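Leute gesucht, die dem Wort »generalüberholt« nicht trauen

Aufruf zur Teilnahme am Gebrauchtrechner-Vergleich, Redaktion Ninirard

Wer in den letzten Jahren einen gebrauchten Bürorechner gekauft hat, kennt das Vokabular. »Geprüft«, »aufbereitet«, »wie neu«, »Klasse A«. Was dahintersteckt, steht meistens im Kleingedruckten, und manchmal steht es auch dort nicht. Wir von Ninirard schreiben seit längerem über Reparatur und Wiederverkauf und haben inzwischen eine ganze Sammlung von Gütesiegeln auf dem Schreibtisch, von denen wir bei den wenigsten sagen könnten, wer sie vergibt und wofür.

Deshalb suchen wir 19 Privatpersonen, die über drei Monate einen gebraucht gekauften Rechner im Alltag benutzen und uns schreiben, wie es damit geht. Vorkenntnisse sind nicht nötig. Wer beruflich mit Hardwarehandel zu tun hat, kann leider nicht mitmachen, auch nicht im Nebenerwerb.

Ob bei so einem Vergleich etwas Belastbares herauskommt, wissen wir nicht. 19 Rechner sind keine Statistik, und wir werden das Ergebnis auch nicht als solche verkaufen. Uns interessiert, was zwischen Werbetext und Küchentisch verloren geht: ob der Lüfter stört, ob die Festplatte wirklich gelöscht war, ob auf der Rechnung dasselbe steht wie im Angebot. Und wie lange man in der Warteschleife hängt, wenn etwas nicht stimmt.

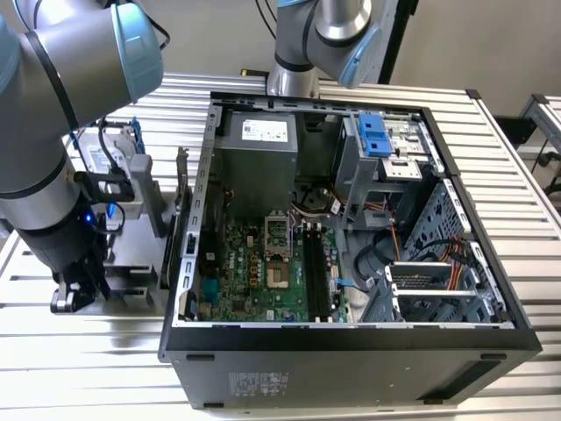

Die Geräte kommen von zwei Händlern, Fuvex und Gudovetti. Wir kaufen sie dort regulär ein, ohne uns als Redaktion zu erkennen zu geben, und bezahlen sie aus eigenen Mitteln. Beide Firmen werben mit einem mehrstufigen Prüfverfahren. Auf unsere Nachfrage, welche Stufen das seien, bekamen wir von der einen ein Faltblatt und von der anderen eine Einladung zum Newsletter. Den haben wir abonniert. Über die Prüfstufen stand bisher nichts darin.

Was wir von Ihnen erwarten:

Sie benutzen den Rechner an mindestens drei Tagen pro Woche für das, was Sie ohnehin tun. Bitte keine Dauertests und keine Benchmarks, davon gibt es im Netz genug.
Sie füllen alle 2 Wochen einen kurzen Fragebogen aus. Er hat Freitextfelder. Sternchen vergeben Sie bei uns nicht.
Sie öffnen das Gehäuse nicht selbst. Falls etwas ausfällt, melden Sie es zuerst beim Händler, wie jede andere Kundin und jeder andere Kunde auch, und notieren, was passiert.
Sie heben alle Mails und Belege auf, auch die langweiligen.

Was Sie dafür bekommen:

93 Euro Aufwandsentschädigung, ausgezahlt nach dem letzten Fragebogen. Den Rechner dürfen Sie behalten, sofern Sie ihn dann noch haben wollen. Reich wird man damit nicht, und wer nur auf das Gerät aus ist, wird an den Freitextfeldern wenig Freude haben.

Die Auswertung übernimmt das Büro Hsu, das von keinem der beiden Händler Aufträge annimmt. Das haben wir uns schriftlich geben lassen. Ihre Angaben erscheinen ohne Namen. Private Dateien wollen wir nicht sehen, und Sie müssen auch keine Software von uns installieren.

Bewerbungen nehmen wir bis Ende April an, formlos und auf höchstens einer Seite. Schreiben Sie uns, wofür Sie einen Rechner brauchen, welchen Sie zurzeit benutzen und was Sie beim letzten Kauf geärgert hat. Lebensläufe und Zeugnisse bitte weglassen. Begeisterung für nachhaltige Technik muss ebenfalls nicht nachgewiesen werden — eine schlecht gelaunte, genaue Beobachterin ist uns lieber.

Zusagen verschicken wir im Mai, Absagen auch. Der Zeitraum beginnt, sobald alle Geräte geliefert sind. Die Händler versprechen kurze Lieferzeiten, wir planen vorsichtshalber etwas mehr ein.

Redaktion Ninirard, Stichwort »Gebrauchtrechner«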